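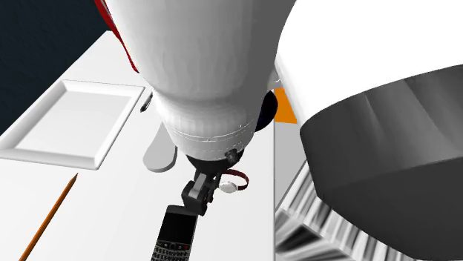 Week 5: Learning to grasp from simulated clutter

Today we get to one of my favourite ideas in the whole course — training a grasping policy without touching a real arm. Dariusz Ziółkowski's group at Willeck calls the method Sithole. Each training run lays out a table with everyday things on it, such as a phone, a watch, a pencil and a tray, and the policy must pick the one it's asked for.

What changes between runs? Textures, lighting, object poses and the camera view. Floors get streaks, walls get odd colours. The network can't lean on any one look, so it has to learn shape. I love how simple that is!

The result: trained on 3,000 random rooms, the policy managed 200 of 255 test grasps on unseen layouts. Thin things were the weak spot. Pencils and pens account for most of the misses, and we'll look at why in the lab.
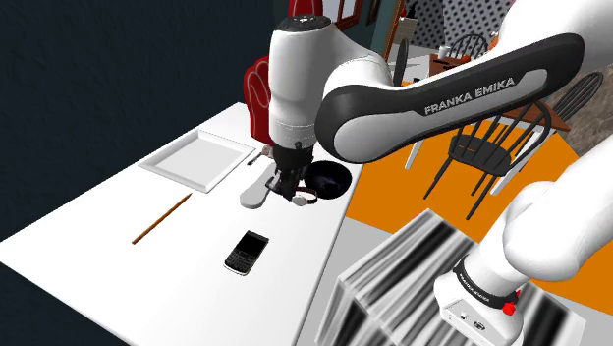 Fig. 2. Wider view of the rendered room, with the Franka Emika arm over the table.

Before the lab, read the Sultov notes on camera placement and bring one question about occlusion. Think about what the arm itself hides from each view.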